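Floor Care in a Furnished Study Bedroom: Dry Pick-up, Flat Mopping and Edge Work
Project report, Building Services and Housekeeping module
Group: Ebise Kumsa, Hiwot Endale, Robel Yilma
Supervisor: Gemechu Demissie
Submitted 2020-03-03

1. Background

The residence at Durkdale was refitted in September with light herringbone flooring in the study bedrooms. The older rooms have plain sheet flooring and are cleaned with a string mop and bucket. The house instructions were written for those rooms and had not been changed when we began. Residents in the refitted rooms complained of grey bands left across the middle of the floor after cleaning, and of hair collecting beside the bed.

Our task was to look at how a flat mop is used on this floor and to draft a one-page instruction for it. We did not test detergents against each other. The product was the neutral cleaner already kept in the Boltach store cupboard, at the dilution printed on the cupboard door.

2. The room

One room was used throughout. It is furnished with a bed, a table against the wall and a few appliances at the far end. The free floor between them is the part that gets walked on, and it is also where a person cleaning has to stand and turn.
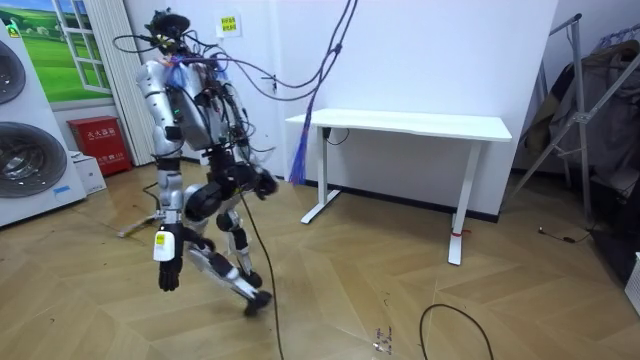 The boards meet in V shapes along straight lines running the length of the room. The seams matter for cleaning. A pad pulled along the length of a seam tends to leave fine grit in it, and a pad pushed across the seams picks up more but drags harder. Gadisa Jemal, who lays floors for Ratberg and answered our questions by letter, advised a well-wrung pad and no standing water at any point. We took this as a fixed condition.

3. Equipment

Flat mop with rectangular head and removable pad
Pole, adjustable in length
Washable pads, 3
Measuring jug and 700 ml of diluted cleaner
Soft broom and dustpan
Notebook and floor plan for marking residue

The pole was set by each user to chin height. Hiwot Endale found that a shorter setting made it easier to reach below the table but caused her to stoop in the open part of the room. We kept the longer setting and changed the angle of the pole instead.

4. Method

The work was divided into dry pick-up, open floor and edges. Each session was limited to 18 minutes, the time allowed per room on the house rota. There were 11 sessions. Between sessions the room was used normally and no extra dirt was put down.

For the open floor we compared two stroke patterns. In the first, the head is pushed straight ahead and pulled back over the same strip. In the second, the head is kept flat and moved in a continuous S, working backwards towards the door, with the same edge leading all the way. The table side was done before the middle in both cases.

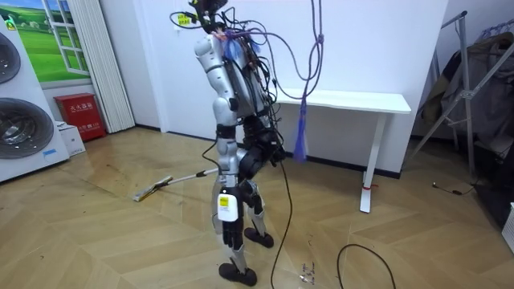

Figure 2. Flat mop in use on the open floor, with the white table behind.

After each session the floor was checked from a low position beside the door, with the ceiling light on. Smears that cannot be seen from standing height show up clearly in the reflection. Their positions were drawn on the plan by whoever had not done the mopping.

5. Results

The straight stroke moved crumbs forward well enough but released them every time the head was drawn back. They then lay in a line, and the next damp stroke spread the finer part sideways into a band. This matches the residents' complaint. The band was darkest when the dry pick-up had been hurried or left out.

The S pattern kept most of the debris against the leading edge until it could be collected. It took longer to learn. Robel Yilma lifted the head at the turns in his early sessions and left a small heap at each one. Once he stopped lifting, the heaps no longer appeared on the plan.

Changing the pad part-way through made more difference than we had expected. A pad that has gone grey puts dirt back on the floor, and on this pale surface the effect is plain to see.
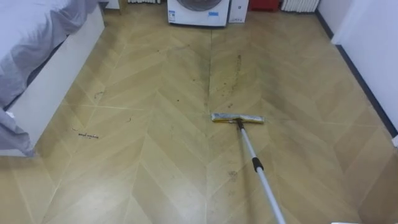

Hair behaved differently from crumbs. It clung to the seams when damp and had to be picked off by hand, so it needs to be removed dry. The strip next to the bed was the worst place for it. A sheet hanging low over the side also brushes the clean floor and should be tucked up before starting.

Table legs gave little trouble. The head turns on its joint and can be steered past a leg without being lifted, provided the pole is held low.

6. Limits of the work

Only one room was studied, in daytime and by three people who knew what was being looked for. The plans were drawn by eye. We asked Ramanauskas, the pad supplier, for absorbency data but had received none by the date of submission, so pad choice is left out of the draft.

7. Draft instruction

Tuck up bedding. Move chairs and bags off the floor.
Sweep the whole floor dry, starting beside the bed. Collect all hair and crumbs before any damp work.
Fit a clean pad, damp but not dripping.
Do the edges and under the table.
Work the open floor in an S towards the door. Keep the head down at the turns.
Change the pad when half the floor is done – sooner if it is grey.
Collect what is left at the leading edge with the dustpan.
Check against the light from the door.

Used pads go in the mesh bag on the cupboard hook and are washed without softener. Ebise Kumsa holds the marked floor plans, which can be copied on request.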